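Clisholm Textiles Notes
Thread: flattening and folding a printed cloth when the only surface free is the sofa

1/ A short technical thread on folding light printed cloth on an upholstered seat. I have been sorting the cloth drawer this week and the table is covered in things waiting to be listed, so the sofa is the work surface.

2/ The piece in question is orange with a black floral print. Soft, takes a crease easily, loses it just as easily. It came in a mixed bundle I bought in April, unlabelled, and it has been rolled up in a shoebox ever since.

3/ A sofa seat is a poor table. It gives under the hand, and if it is quilted it has its own relief, which the cloth will follow. You are pressing into padding, so every fold comes out softer than it would on wood.
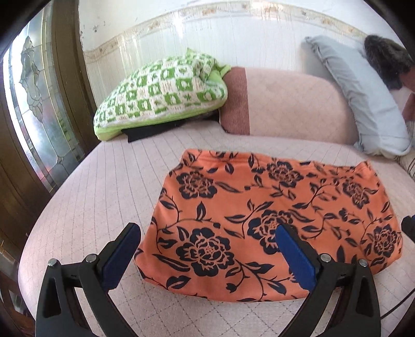 Amparo Palomino
Thu 5 November

4/ Starting state. The black flowers are large enough to use as markers, which helps with this sort of print. Pick one bloom, note where it sits, and you can tell at once if the cloth has crept while you were working on the other end.

5/ The top edge was wavy and bunched. Do not pull a wavy edge straight from the two corners. You put all the tension in the hem line and the middle stays full. Work from the centre outwards with the flat of the hand, in short strokes.

6/ Direction matters more than force. Stroke along the grain first, then across. Diagonal strokes stretch a plain weave on the bias and the rectangle turns into a diamond. It will go back, but you have to do it all again.

7/ Quentin Mallet asked whether I iron first. For storage, no. Ironing a cloth that is about to be folded into a drawer is wasted effort, and a hot iron on a quilted seat is a bad idea in any case. I iron when it comes out.

8/ He also asked about weights. I have a pair of Andberg pattern weights, 284 g each. On a table they are excellent. On a cushion they sink and drag the cloth down into the dip, so I leave them in the tin.

9/ Corners next. A corner that has folded under itself will survive any amount of smoothing in the middle. Lift it clear of the seat, let it drop open, lay it down again. Sliding it along the upholstery only rolls it tighter.

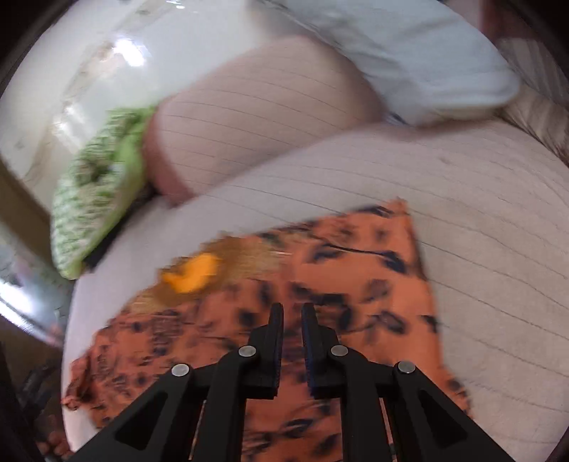

Upper corner slightly frayed. Far left still crumpled.

10/ Fraying at a corner is worth dealing with before folding. Trim the long threads with small sharp scissors, and trim only. Pulling a thread on a plain weave takes the next one with it and you end up with a fringe you did not ask for.

11/ If the fray is going to get worse, a line of zigzag 3 mm in from the edge will hold it. I used Masson thread, size 100, because it was on the machine. Any fine polyester will do. Match the ground colour and ignore the print.

12/ Fold order for a rough rectangle: long side to long side, then the ends to the middle, then closed like a book. The frayed corner goes inside. This leaves one thick edge and it should face the front of the drawer so that you can lift the piece out without disturbing the rest.

13/ Expect the sides not to meet. Few loose cloths are square, and this one is no exception. Split the difference - line up the centre and let both ends be slightly out. If you make one end perfect the whole error turns up at the other.

14/ Print side in or out? In, if the drawer gets any light. I fold out anyway for patterned pieces, because otherwise I open four parcels to find the right one. The drawer is a Ulix unit with solid fronts, so light is a minor concern.

15/ Refold along different lines twice a year. A crease left in one place for long enough becomes a wear line, and it shows more on a strong ground colour than on a pale one. I put it in the diary along with the moth check.

16/ Drawer total is now 8 cloths, all refolded to the same width. Replies are open for questions on storage. Please do not ask me to date the print, I have tried and got nowhere.

17/ Correction to 11/: the zigzag width was 3 mm as well, stitch length shorter. Thanks to Quentin for checking.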